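4.2 Rejecting views before planning

The planner described in Section 3 takes a rendered view, a segmentation of that view, and a goal given as a pair of object poses. It assumes that the view is useful. During early runs we found that this assumption fails often enough to distort the success rates, and that the failures are hard to see in the logs. When the camera pose is drawn at random from the upper hemisphere, many renders put the objects against the border of the image or leave most of it to bare background. The planner then returns a plan for whatever it can find. The plan is valid with respect to the partial scene and wrong with respect to the full one.

We therefore place a small filter, Laso, between the renderer and the planner. Laso decides whether a view is passed on, re-aimed, or dropped. It reads the instance mask from the simulator during development and the output of the Otum segmenter during evaluation. It has no learned parts of its own.

Three quantities are computed for each view. The first is the fill ratio, the share of pixels that belong to any support surface or movable object. The second is the border contact of each object, the length of its mask outline that lies on the image border divided by the total length of that outline. The third is the offset between the centroid of all object pixels and the image center, divided by half the image diagonal. A view is dropped when the fill ratio is low and the offset is high. It is re-aimed when the fill ratio is acceptable but an object named in the goal has high border contact. All other views are passed on.

Figure 3 shows the kind of view that the first rule is meant to catch. Most of the image is dark background. The light wooden table top enters at the lower left, with a translucent light-green bin cut by the left border, a bright green pad next to it, and a glass vessel with a domed metal lid cut by the bottom border. Only the neck and shoulder of the glass body can be seen, and the base, where a placement planner would look for contact with the table, lies outside the image.

Figure 3. A render with low fill ratio and high centroid offset. Two of the objects on the table have high border contact. 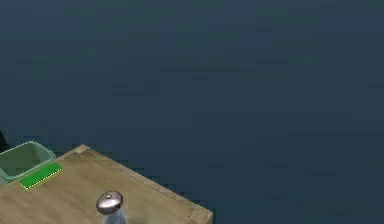 Wojciech Bednarek objected, in comments on an earlier draft, that a filter of this kind hides the problem it should expose: if the planner cannot tell that an object extends past the border, then the planner's state estimate is at fault, and dropping the view only moves the error out of the reported numbers. He added that a physical robot can't discard its first look at a room, and asked that results be given with and without the filter.

We accept the second point and report both conditions in Section 5. On the first point we agree in part. A planner with an explicit model of unseen volume would not need the drop rule, and the re-aim rule would follow from expected information gain. Such a model is expensive in our setting. Each hypothesis about the hidden part of an object has to be checked for collision, and the number of hypotheses grows with the number of cut objects. Laso costs one pass over the mask. We treat it as a cheap stand-in and make no claim that it replaces reasoning about occlusion.

The objection also led to a change in what the filter writes out. Earlier versions returned only a decision. The current version returns the decision, the three quantities, and the list of object identifiers whose border contact exceeds the threshold. The planner marks those objects as incomplete and refuses to use them as support or as obstacles with a known extent. This mark is kept even when the view is passed on. An object that the goal does not name can still block a path, and treating its visible part as its full shape was the most common source of collisions in the unfiltered runs.

4.3 Re-aiming

Re-aiming keeps the camera position fixed and changes only its orientation. The new optical axis is aimed at a point computed from the cut objects. For an object with border contact, the visible centroid is biased toward the image center, so aiming at it directly undershoots. We correct for this by moving the target outward along the normal of the image border, by a distance equal to the length of the contact segment. When an object touches two borders the two corrections are added. The corrected targets of all goal objects are then averaged, and the camera is rotated toward the result with roll held at zero.

The procedure is repeated at most 4 times. If any goal object still has high border contact after the last rotation, the view is dropped and a new position is drawn. We tried letting the camera move back along its axis as well. This reduced the number of dropped views but made small objects too small for Otum to segment well, and we removed the option - the code path remains in the release, off by default.

One failure case deserves mention. If two goal objects lie far apart and the camera is close, rotation toward the mean target can cut both of them at opposite borders. The next correction pulls in both directions at once and the orientation barely changes. The loop then runs to its limit and the view is dropped. This is the correct outcome, but it spends four renders to reach it. A check on the angle between the two targets would detect the case at once. We have not added it.

4.4 Room-scale scenes

The thresholds were set on tabletop scenes. Room-scale scenes from the Jostine generator behave differently in two respects. Large furniture often crosses the border without harm to the task, and walls and floors take up pixels that a naive fill ratio may count as support. In Figure 4, the dark wall covers the greater part of the image. A pale floor begins to the right of the crate, with a slatted wooden stool near the wall and a child's bicycle partly cut by the bottom border. The jar with the domed lid, on top of the crate, lies well inside the image, while a green cushion in the corner is cut on two sides. A goal that names only the jar and the stool can be planned from such a view. A goal that names the cushion needs a re-aim first.

The small red arrow-shaped marker beside the bicycle raises a separate matter. Indicator geometry has a pixel footprint and no role in the task. If it is left in the mask, it contributes to the object centroid and may be returned as an obstacle. Laso removes every instance whose asset class is set to marker before any quantity is computed.

Figure 4. A room-scale render. Border contact is evaluated only for objects that the goal names. 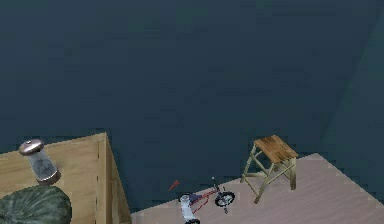 For room-scale scenes we count floor pixels toward the fill ratio only if the goal includes a placement on the floor. Wall pixels never count. Border contact is still computed for every object, and the incomplete mark is still set, but the re-aim rule looks only at goal objects. With these changes the same thresholds can be used in both settings.

The threshold values were frozen on Wednesday, March 28, 2018, before any of the evaluation scenes were generated. The evaluation set has 274 scenes. For each scene we draw 1,000 camera poses with a fixed seed, and both conditions, filtered and unfiltered, use the same poses in the same order. A view that is dropped in the filtered condition is replaced by the next pose in the list, so the filtered condition may reach further into the list than the unfiltered one. No scene used up its list.

Segmentation noise affects the three quantities to different degrees. The fill ratio is stable, as missing pixels at object outlines change it very little. The centroid offset is stable unless an entire object is missed. Border contact is the weak one. Otum tends to round off masks close to the image border, leaving a gap between the mask and the border itself, and an object that is clearly cut can then show zero contact. We dilate each mask by 3 pixels before computing contact. This closes the gap in most cases and adds false contact for objects that end just inside the border. A false contact costs one extra rotation and a missed contact can cost a collision, so we prefer to err on this side.

The filter, the pose lists and the dilation setting are part of the Zawadzka package together with the planner. Thresholds are read from a single configuration file, and a run with the filter disabled still logs all three quantities for each view, so that the comparison in Section 5 can be recomputed under other threshold values without rendering again.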